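Handouts, staples and paper: your questions
Gusis Evening Classes, front office

Do I have to staple my own handouts?
Yes. The copier at Trilora Street used to do it for us, until it developed opinions about anything over two pages. Copies come out in a pile, and the stapling is now a handmade craft.

How many sheets can the little stapler take?
Around 60 if you believe the optimists, far fewer if you want the staple to come out the other side. For course readers, ask Hanan Ghanem for the heavy one. She will want it back.

Where does the staple go?
Top left corner, please. We had a term of free expression on this point and the filing suffered.

My corners never line up. Any advice?
Knock the pile on the desk twice, long side and then short side, and pinch it before you go near it with anything metal. Keep the pinching hand on the paper until the staple is in – thumbs well back.
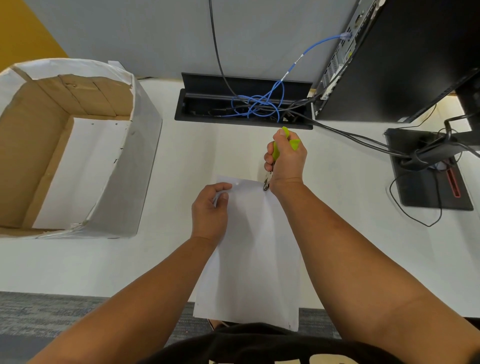 One hand on the corner, one on the stapler.

Can I let the pages hang over the edge of the desk?
If that's comfortable, go ahead. Just keep the end you're stapling on something solid.

It jammed. Now what?
Open it, pull out the bent staple, try again on scrap. If it jams a second time, leave it in Shivam Vashisht's tray with a note. "Broken" is not a note.

Do the pages need holes as well?
Only for the Østergaard binders. Punch first, staple after, and keep the two apart.

How much paper do we really get through?
Last January, 3,137 sheets. We would like to blame the Munau syllabus, which runs to 116 pages and has been read by its author.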